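Kitchen tables of Wike: gallery, part two

The second part of our tables gallery covers the houses on the east side of Wike, between the chapel and the Gakow road. As before, the idea is to show tables as they are used at home, with the cloths people really put on them and the things that collect there. The first part had the Vistemham tables and is still up on the old page.

Most of the cloths in this part were bought by the metre at the Stema market hall, where the stall at the back sells oilcloth and woven cotton off the roll. A few are older. Captions were put together by Zainab Effiong and Danjuma Bassey from notes the households sent in, and corrections can be left underneath.

Table 14. Wide stripes in grey, pale yellow and light blue with thin black lines between them, laid over a pink patterned covering that shows at the far end. The things in the middle are the usual small packets and wrappers, with a clear plastic cup turned upside down and a square white container on its side. The white bag on top has a green leaf printed on it.

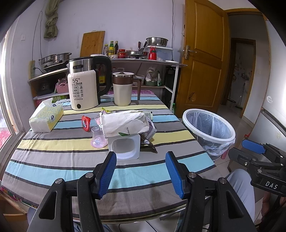
Zaid Azar writes that two cloths on one table was the rule in his grandmother's house as well. The good one went underneath and only came out for visitors, and the top one took the crumbs and went in the wash on Sunday. He would like to know if anyone still sells the striped kind, as the Stema stall had none left in July.

Severyn Nazarenko has an offcut of a similar stripe, 90 cm by 200 cm, and is happy to pass it on. It needs hemming on one short side. Leave a note below and we will put you in touch.

The remaining tables on this side of the village will be added once the captions have been checked. Killian Courtois is doing the Gakow road houses and still needs cloth measurements from two of them. Please measure the cloth flat, off the table, and give the width first.

Comments are open on all the tables in both parts.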